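Folding T-shirts so they fit the box

Filed under: Laundry and airing cupboard

Most drawers that won't shut are full of T-shirts folded to different widths. Pick one size, fold everything to it, and the same drawer usually takes the lot with room left over. The method below is the one we use at home in Gesodcombe for shirts going into plastic storage boxes, but it works for drawers and shelves as well.

Before you start

Shirts should be bone dry. Anything slightly damp will smell within a week once it is shut in a box. If you are not sure, hold the hem and the underarm seam against your cheek. Those are the last places to dry.

You need a flat surface at about waist height. A bed is too soft and the creases slide about. A kitchen worktop or a table is best, wiped down first and dried with a tea towel. Check for crumbs and jam.

Have the box on the table with you. You will fold to fit it, and it saves walking back and forth. Stand it at the back or to one side so your elbows clear it.

Measuring

Measure the inside of the box at the bottom, not the top. Most boxes taper and the rim can be a good bit wider than the base. Ours is 37 cm long at the base, which takes two rows of shirts folded to 18 cm with a little slack. Cut a piece of stiff card to the width you want and keep it in the box. A cereal packet will do for a while, but the backing from a calendar lasts longer.

The fold

1. Lay the shirt face down. Smooth it from the neck to the hem with the flat of your hand, then from the middle out to the sides.

2. Put the card between the shoulders, just under the collar.

3. Bring one side over the card, sleeve and all. Turn the sleeve back on itself so that it doesn't stick out past the fold.

4. Do the same with the other side. Slide the card out.

5. Fold the hem up to just short of the collar, then fold in half again. For a deep box, fold in thirds instead so the shirt stands on its edge.

If you have a bad shoulder or a narrow table, lay the shirt sideways, neck to your left and hem to your right. You then fold the near side away from you and the far side towards you, and there is no stretching across. It feels odd for the first few shirts. Left-handers may like the neck on the right.
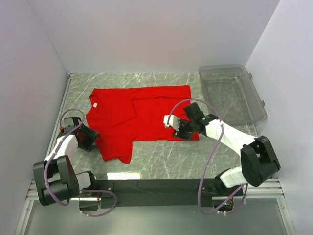
Red T-shirt laid sideways, neck to the left, with the box at the back on the right.

Run your hand along each crease before making the next one. Rumpled sleeves are the usual cause of a lumpy pile, so pull the opening flat before you turn it in. With printed shirts, try to keep the last fold off the design, as old transfers crack along a hard crease.

Filling the box

Stand the shirts on edge with the rounded fold uppermost. Start at one end and work along. Stop when you can still get a flat hand down the side. If you have to push, take two out. A half-empty box will let everything slump, so fill the gap with a rolled towel or a pair of pillowcases.

Clear boxes are worth the extra if they are going on a high shelf. For the others, write the contents on masking tape and put it on the short end. Lids with clips are handy in a loft but a nuisance in a wardrobe, and we leave them off.

Summer shirts go away in October here and come out in May. Put a sheet of plain tissue on top, and a cedar block if you get moths. Avoid scented sachets touching pale cotton, as some leave an oily mark.

Readers' notes

Aurelia Surdu writes that she folds children's shirts to 9 cm and keeps them in shoeboxes inside the drawer, one box for each child. She also puts a safety pin through the label of anything that needs mending, so it gets pulled out next time the box is emptied.

Another reader asked about long sleeves. Fold the side in as before, then bring the sleeve straight down along the body so it lies parallel with the side seam. If the cuff reaches past the hem, turn it back up.

Polo shirts should be buttoned to the top first. Heavy rugby shirts are better laid flat in a drawer, as they are too bulky to stand up neatly.

See also: getting deodorant marks out of cotton; airing a wardrobe in winter; washing out plastic boxes that smell.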